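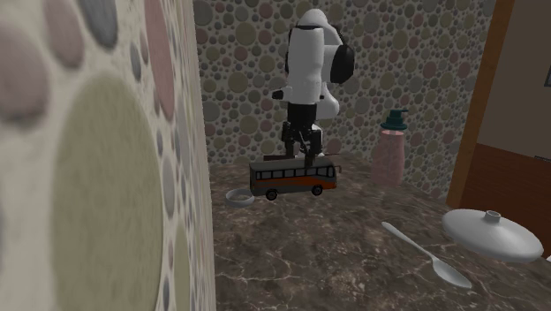
Skesby late payments data: read me first

Hello! I'm Bushra Soomro and I look after this little dataset, which covers how long small firms wait to be paid by their bigger customers. It began as a spreadsheet I kept for my own grumbling and then grew — there are now 4000 invoices in it, from 400 firms.

What you get

invoices.csv has one row per invoice, with the amount, the agreed terms and the date the money landed.
firms.csv has one row per firm: sector, region and size band. Join the two on firm_id.
notes.txt is where Urszula Szewczyk and I argue about edge cases (worth a skim, especially the bit on part payments).

Amounts are in pounds and rounded to the nearest ten. Anything under 500 pounds was left out, as firms recorded the small stuff so patchily.

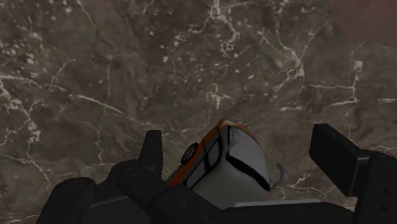 Known problems

Builders and printers are over-represented, mostly down to who I could talk into joining in. Please don't quote a national average from this!

Eight firms changed their payment terms halfway through, and I've kept the old terms on the older invoices. If paid_date is blank, the invoice was still open when I last updated the file, on Oct 8, 2019. It doesn't mean a bad debt.

February looks dreadful in every sector. I think some of that is bookkeepers catching up after the tax return rush, but I haven't managed to prove it.

Using it

Help yourself, commercial or otherwise, just credit the Skesby data. Brock Li wrote the loading script, so moans about that go to him — moans about the numbers come to me.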